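Clear bins for meds and vitamins: worth it or just more plastic?

Page 1 of 1

troscombe_ted
Posted 11/21/25
My sister-in-law swears by those clear bins for the medicine shelf. She bought 11 of them. I have one shelf, a pile of vitamins, cold stuff, and my blood pressure pills, and I fail to see how putting a pile inside a box makes it stop being a pile. Somebody sell me on it or talk me out of it before December, when I'm supposed to redo the hall closet.

lidlifter
You pull the bin out like a drawer, find the bottle, push it back. That's the whole pitch. Works for me.

Man-sik Baek
It works until you own more bottles than the bin holds, and then you have a full bin plus strays. I tried this for 15 months. The strays won. I went back to a plain shelf with a strip of molding glued along the front (Bostik, still holding) so nothing rolls off. Cost me 8 dollars.

lidlifter
So buy a bigger bin?

Man-sik Baek
Then it's too heavy to pull out with one hand and you're reaching over the front row anyway. I've had this argument with my wife.

pantrygoblin
I'm with Man-sik on size but not on the rest. A shelf with a lip means whatever's at the back stays at the back until it expires. I found cough syrup older than my kid back there.

Also Ted, move the blood pressure pills out of the closet entirely. Daily stuff should live where you'll see it.

troscombe_ted
They live next to the coffee. It's the other junk I'm asking about. And does it have to be see-through? Half of these "clear" ones look cloudy to me in the store.

Brunello Benedetti
I'll disagree with nearly everyone. Clear or cloudy makes little difference when so many pill bottles come in the same white plastic. I have the Roselo bin and before that I had the Sala, and with both I ended up writing on the caps with a marker.

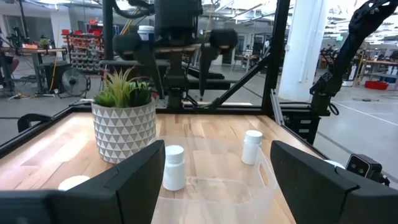

My rule now is that a bin has to earn its spot by being easy to grab, and most of them don't. Look for a real handle hole in the side wall, an oval one like that, because the smooth ones with only a rim slide right out of my fingers. Frosted walls are fine too, you can still see the wood through them. But take two white bottles with white screw caps and tell me from across the kitchen which one is the aspirin. You can't, and no bin fixes that. Labels facing out, marker on the cap, done.

lidlifter
Marker on caps rubs off.

Brunello Benedetti
Mine hasn't. What marker are you using?

lidlifter
Whatever's in the drawer — so maybe that's on me.

pantrygoblin
Don't write on the cap at all if you have a spouse who swaps caps. Ask me how I know. Tape on the bottle body.

Man-sik Baek
So we're at a bin, plus tape, plus labels facing out, for something a shelf does free. Post 432 in the label maker thread said the same and got yelled at.

troscombe_ted
I'm going to try one bin. One. If there are strays by New Year's I'm getting the molding. What width did you use, Man-sik?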